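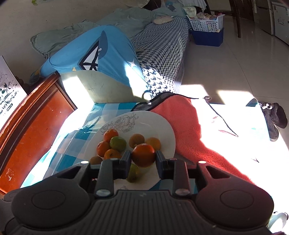
Start with color, before hello, before thanking anybody. Ask the room: who here would put a green tangerine back in the bin at the store? Wait for hands (there will be plenty, mine used to go up too). Then point them at the mottled green-and-yellow one in among the orange ones on the plate, and ask who'd pick it last. Let them argue a bit. Don't give away the answer yet, just say we'll come back to it, and *then* do hello.

## Hello bit (keep it short!)

- Thank Ekene Ibrahim for getting me onto the program. Say the name slowly, I rushed it at rehearsal.
- I'm not a grower. I ran the fruit counter at Manurung for years and I've eaten a ridiculous amount of citrus.
- The Ukunine newsletter goes out to about 300 homes now, and the question I get most is still "is this one ripe?"

## Part one -- peel color

OK so the main thing, and go slowly here. Citrus peel turns orange mostly when the nights get cool. In a warm place you can have a tangerine that's sweet and juicy and ready to eat while the skin is still green or patchy. The peel and the inside run on different clocks. I love telling people this, it makes them look at the fruit bowl funny for a week.

It goes the other way too. Fruit can be treated with ethylene gas after picking so the green fades and the color underneath shows. That changes the skin. It doesn't make the inside any sweeter.

Now the part people don't like hearing: citrus doesn't go on ripening after it's picked the way a banana or a pear does. If it's sour when you bring it home, leaving it on the windowsill for two weeks gets you a sour, wrinkly tangerine. (Pause. Somebody always groans. Last time it was a man who had a whole windowsill going.)

Of course some green citrus is just meant to be green. Limes, obviously. And some of it really was picked too soon. So we need something better than looking.

## Part two -- hands

Pass the basket around at this point. Ask them to pick up two fruits of the same size, one in each hand, and feel which is heavier. Heavy for its size usually means juice. Do it with eyes shut if they're a fun crowd.

Things to say while the basket goes around:

- Loose skin is fine on a tangerine. Puffy skin with a big air gap under it often means the fruit has been hanging around and is drying out.
- On an orange, go for firm. Small scars and brown scuffs on the peel don't bother me at all.
- Soft wet spots do bother me. Check the stem end and the bottom.
- Smell it! A scratch with a fingernail if it's your own fruit, please not at the store.

Tell the Fedix story if we're on time. I bought the prettiest sack of oranges on the whole stand, glossy, all the same color, carried them home like a trophy, and they tasted like damp paper. The ugly ones from the next crate were half the price and my sister still talks about them.

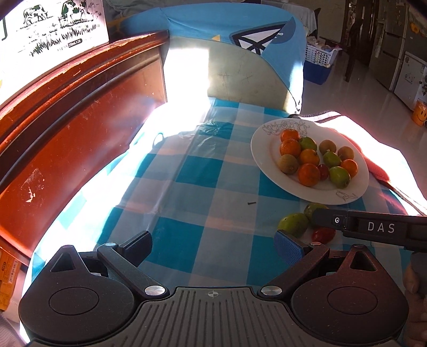
## Part three -- keeping it

Spread them out if you can. A deep bowl looks lovely, but the ones at the bottom get squashed and don't get any air, and mold starts down there where you won't see it until it's on three of them. One layer is best. On a big plate a small heap is OK if you turn it over every day or so.

Out on the counter, figure on a week, give or take, and less if the sun falls right on it. So if you set the fruit somewhere sunny because it looks cheerful (I do this, the light on tangerines is hard to resist), move it to the shade afterward. In the fridge most of it keeps a few weeks. Take it out an hour before you eat it -- cold citrus hardly tastes of anything.

Wash right before eating, and leave it dry until then. One moldy fruit comes out the minute you spot it, and wipe the ones that were touching it.

*If someone asks about freezing:* juice and zest, yes. Whole tangerines come out mushy but the segments are good in a smoothie.

*If someone asks about wax:* scrub under warm water before zesting, or buy unwaxed.

## Back to the green one

Ask the opening question again. Hands up, who'd still leave it for last? Cut one of the green tangerines from the basket and hand out the pieces. I haven't tasted this batch, so don't promise anything! If it's sour, say so and use the heavier one.

Recipe cards are in the Vemex tote by the door. Next talk is in May, on marmalade, bring a jar.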